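Lileck two-arm bench kit – worth it for a small shop?

Forum: Small Business Automation > Kits & Gear

tinroof_maker
Posted 8/9/25
Anyone here running the Lileck bench kit? Two arms, parallel grippers, fixed overhead cam, teach-by-hand software. Quote came back at $2,000 a month on the hire plan, minimum 3 months. We do artificial arrangements for display homes and a few cafes. Sorting stems and laying up bunches is what eats the day. Salesman reckons it'll do "light floral assembly" out of the box. Not sure I beleive him.

bracketfungus
Had one on trial for packing soap. Arms are fine. Software is where you'll lose your weekends. The teaching bit is easy enough but every time you change the tray you're redoing half of it. Ask them if the retrain is included, ours wasn't.

quollcount
Out of the box, lol. Nothing does floral out of the box. Petals hide the stem, leaves flop everywhere, colour changes with the light. Hire a casual over the busy bit and keep your money.

tinroof_maker
Yeah we do hire casuals. December is a nightmare though, can't get anyone who'll stay. Hence asking.

zedpress
Look at Zollia as well. Single arm, slower, but you buy it outright and support picks up the phone. For pick and place into boxes it's hard to beat. Wouldn't try a bouquet on it, you want the second arm to hold things still.

quollcount
You want the second arm so they can charge for a second arm.

zedpress
Have you used either one?

quollcount
Used an Egilsson for 2 years in a bigger place. Same story. Great demo, then someone bumps the bench and you're recalibrating over smoko.

bracketfungus
Bumped bench is a fair point. Bolt it down.

gumleaf_displays
Can answer this one, we're 11 weeks into a Lileck hire doing pretty much your job. Fake roses and hydrangeas, loose leaf sprigs, all off a tray. Short version – good at stems, rubbish at leaves.

Roses it picks well if you teach it to grab the stem. Don't let it go for the head, the grip is too flat and it skates off. Hydrangea heads are a pain in a pile, the florets tangle and you lift more than you wanted. We keep the tray shallow and only half fill it now. Leaves, still mostly by hand. It gets one, drops one, gets one.

Go white on the bench top, matte if you can. We had a shiny grey one and the cam lost the green bits all the time.

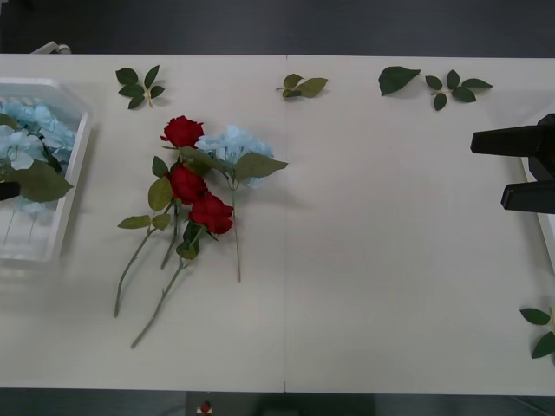 Layup order matters heaps too. Roses down first on a diagonal, hydrangea in alongside, greenery last. Other way round and the arm drags leaves across with it. And leave yourself room between the bits or it can't get its fingers in.

Would I hire again? Yes for the busy season. No for all year, not at that price.

tinroof_maker
Gold, thank you. Are you on the standard fingertips or did you swap?

gumleaf_displays
Standard. Movulton do a soft pad set that's meant to fit, havent tried it. Lileck support went a bit vague when I asked about warranty so get that in writing.

quollcount
So a person still does the leaves. What are you saving then?

gumleaf_displays
Her wrists mostly. She does leaves and wiring, arms do the stem layup. Not claiming it's paid for itself, I said seasonal only.

bracketfungus
Was retrain included for you?

gumleaf_displays
First one was. After that they wanted a call-out fee, so we learnt to do it ourselves. Takes a morning once you've got the hang of it.

zedpress
Movulton pads fit the Zollia fine fwiw. Can't speak for the Lileck mount.

tinroof_maker
Ok going to ask for the minimum hire starting before the rush, retrain thrown in, warranty question in writing. Will post what they come back with.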